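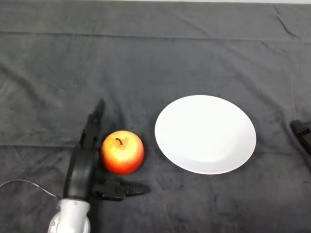 **What should I do first when a signed poster comes home from a concert?**

Leave it rolled, signature side in, and let the ink sit overnight before anything touches it.

I know, I know, you want it on the wall right now! I was the same after the Mividari show in January. But marker ink on glossy paper smears very easily, and one night of patience is a small price for a signature you'll be looking at for years (and bragging about, let's be real).

## Getting the curl out

1. Wash and dry your hands. Skip the hand cream.
2. Slide the poster out of the tube slowly, holding the paper by its edges.
3. Put a clean sheet of plain white paper over the signature.
4. Weigh down the corners with books. Start with light ones, then add a heavier book in the middle of each side.
5. Leave it for 3 days. Don't peek every hour!

If the poster still springs up, give it another night. Please don't iron it. I've seen a gorgeous tour poster ruined that way, with the singer's whole face gone shiny and rippled. 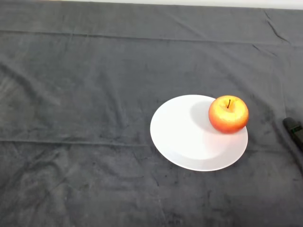

*Fulline Fan Pages · Issue 51 · p. 8*

## Picking a frame

Measure the poster itself and ignore what the store listing said. Mine was listed as a standard size and came up short on one side, so the first frame I bought went straight back. You want a mat, or spacers, so the ink never presses against the glazing. Ask for UV-filtering acrylic if your budget stretches that far. Signatures fade much faster than printed color, and blue marker seems to go first.

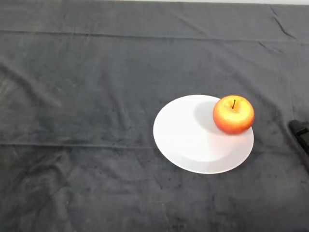

Now for the fun part, mounting! Use paper corners or hinges made with archival tape, and only along the top, so the poster can hang freely and shift a little with the weather. Work on something soft so the front doesn't get scratched. A dark gray cloth with a long straight crease across its upper part is great for this, and you can square the top edge of your backing board against that fold line. Check it twice, tape once, then lower the mat.

## Keep the story with it

Write the show, the seat and where you got the signature on a card, and slip it into an envelope on the back of the frame. Mine has the ticket stub from the James Theater too, plus a napkin from Ono, the noodle place next door. I love that envelope almost as much as the poster!

Hang the frame out of direct sun and away from the bathroom door.

*Updated 07/01/2021*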